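Onitz Replacement Finger Pads and Cable Kit (pair, black)
Sold by Akolgo Parts
Usually ships in 7 days

I wasn't going to stock these again. We sold the first lot back in October, and then Hayley Catterall rang me just after lunch to say one of her grippers had let go of a block halfway through a swing, and could I please come and look at it before she threw the whole arm in the bin. (She wouldn't have. She loves that arm.)

So I went and looked. The pads were fine! The trouble was the cable, or more exactly the plug where the cable goes into the gripper housing. Every time the arm reached out and rolled the wrist over, the plug got a little tug sideways, and after enough tugs the Heden controller lost the gripper for a moment and the grip relaxed. No alarm, no fault light, just a dropped block. The log had 2,742 closes in it before the first dropout, so you can see why it passed everything on my bench, where I'd stopped at 2,000 and gone home pleased with myself.

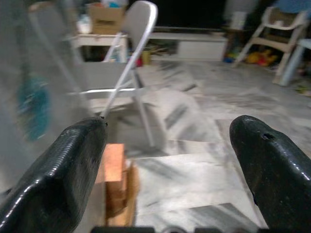

Speed makes it worse, by the way. At a crawl you might never see it. It's the quick moves with the wrist turning that find the weak plug, and if you're only testing slowly at the bench you'll give it a clean bill of health, same as I did.

What I've done about it is change what comes in the bag. You still get the two finger pads with their screws, and now there's also a longer lead with a right-angle plug and 2 small clamps, one for the housing and one for further down the forearm. The clamp takes the pull so the plug doesn't have to. Kobina Amegashie did the drawings for the clamp and he's made it wide enough that it won't bite into the jacket -- I've had my go at overtightening one and the lead was still good.

Fitting takes me ten minutes. Power off first, and I mean off at the supply, with the arm parked somewhere it can't sag onto anything. Then swap the lead, do up the clamps, and move every joint through its whole travel by hand before you switch back on. If the lead goes tight anywhere, slide the lower clamp along and try again. 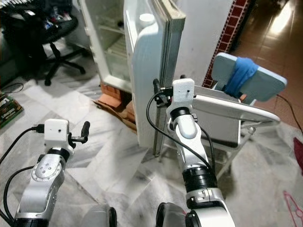 How much slack to leave is the thing I get emailed about most. Too little and you're back to tugging on the plug; too much and you've got a loop that can hook on whatever the arm is working beside. Door jobs are the ones I'd fuss over. With a gripper up close to an open fridge door and its cable arcing out and hanging down beside the arm, I'd want to know where that loop goes on the way in and on the way out, so run the path slowly with your hand near the stop button before you let it go at full speed.

If yours is one of the older Rultska wrists, the housing clamp needs the thin spacer. It's in the little paper envelope, please don't chuck it out with the packing!

Anybody who bought the October lot can have the lead and clamps free. Send me your order number and your postal address and I'll get them in the mail. And please stop using the gripper over people, pets or anything breakable until the new lead's on, even if it's never dropped a thing for you.

In the bag: two finger pads, pad screws, one lead, two clamps, one spacer.
Colour: black only, sorry.
Returns: fine if the pads haven't been fitted.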